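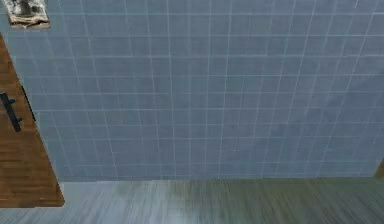
Zwahlen Funeral Home – Family Services Desk

Waleo notices, set-up guide
Section 3: Entering a death notice and opening the guest book

Read Section 2 first if you don't have a login. Tibor Vida hands those out, front office, mornings.

Before you start
Have the family sheet next to you. Signed. No signature, no notice, even if they're in a hurry.
Spelling of every name checked by a relative, not by us.
Service time confirmed with the church or chapel.

3.1 New notice

1. Log in to Waleo. Click Notices, then New.
2. Pick the template. Plain is the default. Use Long only if the family is paying for the long one.
3. Type the full name the way it should print. Maiden name in parentheses, nickname in quotes.
4. Birth date, death date. Tab between them. The age fills in by itself, check it anyway. It comes out a year high if the death date is left blank and filled in later.
5. Paste the text. Use Paste Plain or you get the family's fonts and the notice looks terrible.
6. Survivors go in the Survivors box, spouses in parentheses after the name. Preceded in death goes in it's own box.
7. Save as Draft. Not Publish.

Note: short notices are 130 words, names included. Waleo counts for you, bottom left, turns red when you're over. The newspaper feed (Jakex) just chops whatever is past the limit, and what gets chopped is usually the service time.

CAUTION: Publish goes out right away to our site AND the paper. You can take it down off the site. You can't take it back from the paper after 4 p.m. Call them.

3.2 Family proof

1. Open the draft, click Send Proof.
2. Enter one email only. One contact per family, whoever signed the sheet.
3. Wait for the OK. Written. A phone OK does not count, ask them to reply to the email.
4. Changes come back? Edit the draft, send a new proof. Old proof links go dead on there own.
5. When the OK is in, change Draft to Approved and put your initials in the Checked field.

Note: blended families, ex-spouses, who gets listed and in what order. Don't decide this yourself. Leave it how the sheet says and if two relatives disagree, stop and get Fabian Koller. 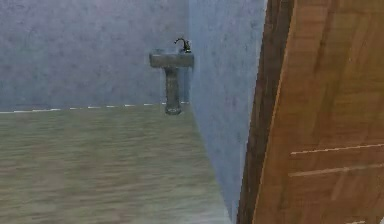

Zwahlen Funeral Home – Family Services Desk

3.3 Guest book

1. In the approved notice, open the Guest Book tab. Switch it On.
2. Set Moderation to Hold All. Every time. Nothing shows until one of us reads it.
3. Choose how long it stays open. Standard is 3 months. Longer needs the extension form.
4. Add the flowers or donations line if there is one. Copy the charity name exactly off the sheet.
5. Click Preview, look at it on your phone too.

Error 683 when you switch it on means the notice is still a Draft. Go back to 3.2 step 5.

CAUTION: don't delete an entry the family complains about. Hide it. Deleted ones are gone for good and sometimes they change their minds.

3.4 Printed cards

Prayer cards and programs pull from the same notice through Imidura. Do these last, after the OK.

1. Click Send to Print, pick the card.
2. Photo has to be uploaded separately, the one in the notice is too small.
3. Saturday services: order in by Thursday noon.

Corrections after printing, see Section 5.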